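Threads > Chiamaka Nwosu > Home & Family

Chiamaka Nwosu
November, 7:40 pm

1/ Okay friends, several of you asked how the big family recipe project is going, so I'm going to pour a cup of tea and tell you everything, and I apologize in advance because I have never in my life told a short story.

212 likes · 9 replies

2/ For anyone new: my grandmother kept her recipes on index cards, on the backs of envelopes, and in one case on the inside flap of a Krishnan flour bag she had cut out and saved. When she passed, the whole lot came to me in two shoeboxes. I've been typing them up ever since, one evening at a time.

3/ The goal was 100 recipes. My aunt says there are up to 300 in those boxes if you count the ones that are only a title and a list of amounts, like "Sallbridge cake - 2 cups, 1 cup, 3 eggs, bake." Two cups of WHAT, Grandma? One cup of what??

88 likes · 21 replies

4/ (Sallbridge is the town where she had her first apartment, and the cake is a plain yellow one with lemon. I only know this because my mother remembered the smell of it when I read the card to her over the phone. We both had a little cry and then we argued over whether it had a glaze.)

5/ We've tested 28 so far. My rule is that nothing goes in the book until somebody in the family has made it from the typed page, with no help from me. That slows us down terribly but it has caught so many mistakes. I had left the baking powder out of the biscuits! My poor cousin made hockey pucks and ate two of them to be polite.

6/ The hardest part has been the oven temperatures. She almost never wrote one down. It's "hot oven" or "slow oven" or, on the bread pudding, "oven after the roast." I've been putting her words first and then my best guess in brackets, so people can see which part is hers and which part is me fussing.

140 likes · 12 replies

7/ Somebody asked whether I'm fixing her spelling. No ma'am. "Cinnamin" stays. "Let it set a wile" stays. My brother wanted to clean it all up and I told him he could clean up his own grandmother's book, and he pointed out that she is his grandmother, and I said well then he should know better.

8/ For the printing I looked at two places. Stistex does a lovely hardcover but you have to order a lot of them, and I don't have that many relatives I like enough. Clurkden will do a spiral bound one in a small run, and spiral lies flat on the counter, so that's the one. I've asked for 30 copies to start.

9/ I did want to scan the cards themselves and put a few in the book beside the typed pages. Her handwriting changes so much over the years - very round and careful when she was first married, then quick and slanted once there were five children underfoot. The later cards have gravy on them. I'm keeping the gravy.

176 likes · 15 replies

10/ If you are thinking of doing this with your own family's recipes, please call the oldest cook you've got and call them this week. Don't ask for the recipe. Ask who they used to make it for. My great-aunt gave me her whole method for collard greens that way, in between a long story of a wedding and a lost hat.

11/ Next up is the pie chapter, and I'm nervous, because there are four different crust cards and each one says "best" at the top. All four of them! So if you live near me and like pie, keep your evenings open and bring your own fork.

12/ Thank you for reading all this, you sweet patient people. I'll post the lemon cake once Mama and I have settled the glaze question. I'm team glaze.

231 likes · 34 replies · 18 shares
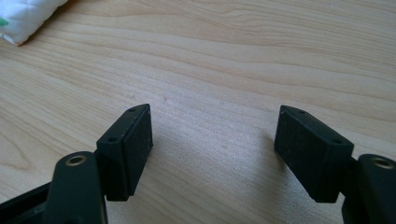 Pretty wood grain, and room for a pie or two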